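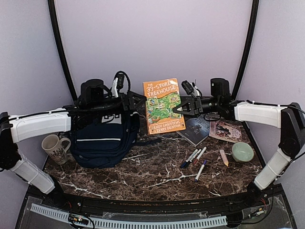

Sarıgül on Harbor Street, closed for good?

Renusville Eats > Openings and Closings

crustfirst
Went by at lunch and there's paper up on the inside of the windows at Sarıgül and a typed note on the door. It says the last service has already happened, thanks for the years, and gift cards can be mailed in to a P.O. box. I called and the phone rings and rings. I was in there in July and the place was full! Does anyone know what went on? I had the lamb flatbread maybe twice a month and I'm honestly a bit heartbroken over it.

porchlight_d
Nooo. We had my mother's retirement dinner there. I drove past last night around six and the sign was still lit, so it must be very fresh.

benchseat
It was the lease. My cousin waits tables two doors down and the word on the block is that the new landlord wanted another $900 a month starting this fall, and they said no thanks.

crustfirst
$900 on top of what, though? If they were already paying a lot I can see it. If they were paying old-timer rent then I don't know, that's a few tables on a weekend.

benchseat
No idea what the base was. I only heard the increase.

saltedrim
I don't buy the lease story. That dining room had 136 seats after they knocked through into the old shoe store, and I never once saw the back half open on a weeknight. You have to heat it and light it whether people are sitting there or not. They should have stayed small. The original room with the blue door was perfect and the food was better then too.

porchlight_d
The food was NOT better then. The old menu was one page and half of it was gone by eight. The expansion is when they got the proper oven and started doing the eggplant thing with the yogurt.

saltedrim
We can disagree on the eggplant thing. I thought it was greasy.

porchlight_d
Greasy!! I'm going to need a minute.

twoforks_nelly
Can I ask the boring question, has anybody dealt with the gift cards? I have one from Christmas with $100 and change on it and I was saving it for my anniversary. The note apparently says mail it in, but mail it in and then what? Do they send a check?

crustfirst
Going from memory, the note says to include your name, return address and the card itself, and allow a few weeks. Nothing about checks or anything else. I'd copy both sides of the card before you send it anywhere.

marlinspike
If you paid with a credit card, call the card company as well. When Nelto shut (the pasta place out by the bowling alley, for the newer folks) I mailed mine in like a good citizen and never heard a thing, and my neighbor disputed hers and had the money back pretty fast. Christmas may be too long ago for that though, so ask before you count on it.

twoforks_nelly
Thank you, that's really helpful. It was a present so I'd have to get my brother to call, and he will complain the entire time, but okay.

benchseat
Nelto was a different deal. They owed everybody in town. I haven't heard one supplier say a bad word about Sarıgül.

marlinspike
Fair, I wasn't accusing anyone. I'm only saying don't put the card in an envelope and forget about it.

lowandslow71
I used to cook there, left a while back, so take this for what it's worth. The lease thing is real but I don't think it was the whole story. The owners have been tired for a long time. One of them was in at five every morning doing dough and still there at close. They tried to sell last year and the buyer walked. I feel for the crew more than anything. A friend of mine on the line found out by text the same evening they locked up, and she had already paid for a babysitter for that week's shifts.

crustfirst
By text? That's rough. I liked those people a lot but that's a lousy way to hear it.

saltedrim
On that we agree. You can give your staff two weeks.

lowandslow71
I've been on both sides and I go back and forth. If you announce it early, half the kitchen leaves the next day and you can't open anyway. I still think they could have called people. She did get her last paycheck, for the record, and it was right.

porchlight_d
Do you know if anybody's hiring? I can pass things on to your friend if it would help, my sister-in-law manages at Anemholm and they were short on the line all summer.

lowandslow71
That would be great, I'll message you. There are 3 of them looking that I know of, two line and one dish.

drydock
Came in to say the building listing is up. It's being offered as restaurant space with the hood and the walk-in staying, so somebody could move in without gutting it. They list the front room by itself as 1000 square feet, which makes me think the landlord would split it back up again.

saltedrim
So the small room could come back. Well, well.

drydock
Don't get excited, it'll be a phone store.

benchseat
My money's on a burger place. It's always a burger place.

crustfirst
If anyone reading this knows how to make that flatbread, or even what was in the red paste under the lamb, please post it. I've tried with pepper paste and tomato and it comes out too sweet. I always figured there was something sour in there.

lowandslow71
Pomegranate molasses, but less than you'd think, and let the onion drain in a sieve before it goes in. I'm not giving you the dough because I never got it right myself.

crustfirst
You are my favorite person today. Going to the store!

twoforks_nelly
Update on the card, my brother called and they told him it's past the window for a dispute. So into the mail it goes. I'll report back if anything turns up.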